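Speaker notes — Toy libraries and the great sorting problem
Talk for the regional toy library get-together, October version, with changes

(Slide 1, title. Wait for people to sit down. Don't start with the microphone joke again, it died last time.)

Hi everyone, thanks for having me. I've been mixed up with our toy library for longer than my kids have been interested in toys, and tonight I'm talking about cataloguing. I know! Stay with me. I promised the organisers I'd be done before the tea urn boils.

So, quick background. We had 2290 items on the books when I took over the catalogue, and I say "on the books" because there were real books, the exercise kind, with a margin ruled in red pen. Every toy had a number and a name, and the names were whatever the person on the desk felt like writing that morning. "Truck, big." "Truck, bigger." One entry just said "the noisy one" and I knew exactly which toy it was, which tells you how long I'd been hanging around the place.

(Slide 2, the exercise books.)

The trouble started when we outgrew the hall cupboard and moved to the old scout room. Suddenly we had shelves on three walls and a queue of parents asking where things lived. If you knew the collection you were fine. If you'd joined last week you had a toddler on your hip and a laminated sheet that made no sense whatsoever.

Our first go at fixing it was alphabetical. Please don't do alphabetical. A parent comes in wanting something for a three-year-old who's mad on water play, and the boats are under B, the funnel set is under F and the water wheel is under P, for Plakine, which was the name on the box. Plakine puts its name on everything it makes in very large letters, so we had about half a shelf of P.

Second go was by age, straight off the packaging. Better, but the ages on packaging are a bit of a rough guide. My own daughter was still carting around a baby's stacking ring at five (she used it as a hat). And families with two or three kids had to do laps of the room.

(Slide 3. Drink of water here.)

What we ended up with was sorting by what the child does with the thing. Push and pull, build, pretend, make noise, match and sort, throw and catch. Plain verbs, written on coloured card at a height where the kids can see them too. It took us 31 evenings with the heater on and I reckon we argued through at least half of them. Is a marble run building or is it noise? We said building. I've since had one in my lounge room for a fortnight and I'd like to change my vote.

Match and sort was the section that surprised me. I thought it'd be a dusty corner with a few pegboards in it, and it's now one of our busiest. It's also the one with the most loose bits, so it's the section where your system for pieces matters more than your system for shelves.

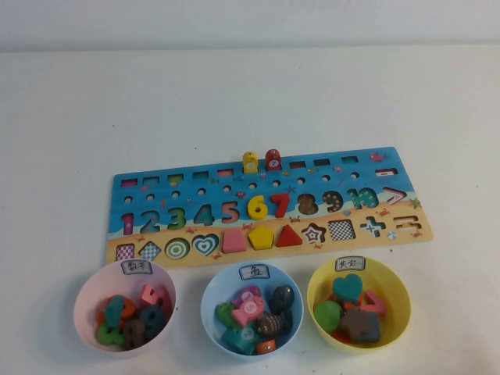
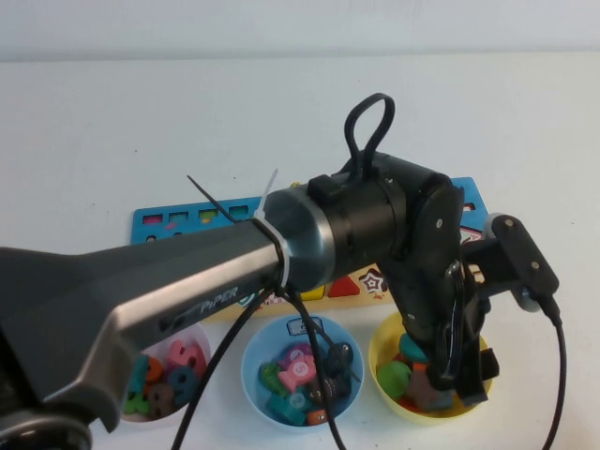

Counting and sorting sets: boards, numbers, little bowls.

(Slide 5. This is the slide people photograph, so leave it up for a while.)

Okay — pieces. This is the part I really want you to take home. We used to tip everything out at the desk and check it against the list while the family stood there waiting. It was slow and it made people feel like they were going through customs. One mum told me she'd stopped borrowing anything with more than four parts, and I felt awful about that for days.

Now every set goes out in a zip pouch with a card, and the card has a drawing of each piece at actual size. The borrower lays the bits on the drawings at home before they pack up. If there's a gap, they write "looking for it" on the card and hand it in anyway. No fine, no face pulled at the desk. We give it two weeks, and most things come out from under a couch by then.

The pouches are Patex ones, from the stationery shop, and they're not glamorous but the zips last. We tried a cheaper kind and the corners split. Card drawings are just me with a marker tracing around things at the kitchen table, so don't let anybody tell you that you need to be able to draw. Some of mine look like potatoes. They're accurate potatoes!

(If running late, skip to slide 8.)

(Slide 6, the odds tin.) We also keep an odds tin, where any stray piece goes with the date on a bit of masking tape. When I last went through it there were 88 strays, and I matched a good lot of them up over one rainy afternoon. There's a wheel in there I've been trying to place since we moved. If anyone here has a Głowacki pull-along missing a back wheel, please come and see me at the break, I'm serious.

(Slide 7, the computer question, because somebody will ask.)

Yes, we do have software now. It's called Zallen and we use perhaps a tenth of it. We type in the verb, the shelf and the number of pieces, and we ignore all the other boxes. My advice is to get your shelves sorted in the room first and do the typing afterwards. We did it the other way round the first time and had to redo every single entry, and I still have opinions about that.

(Slide 8.) Sheets are on the table near the door: the list of verbs, a blank piece card you can photocopy, and our borrowing rules on one side of A4. Change whatever you like. If your library is smaller than ours you could probably get by with four sections and put noise in a cupboard of its own.

Questions. (Repeat each one back for the people up the back — they couldn't hear last time.) Then tea.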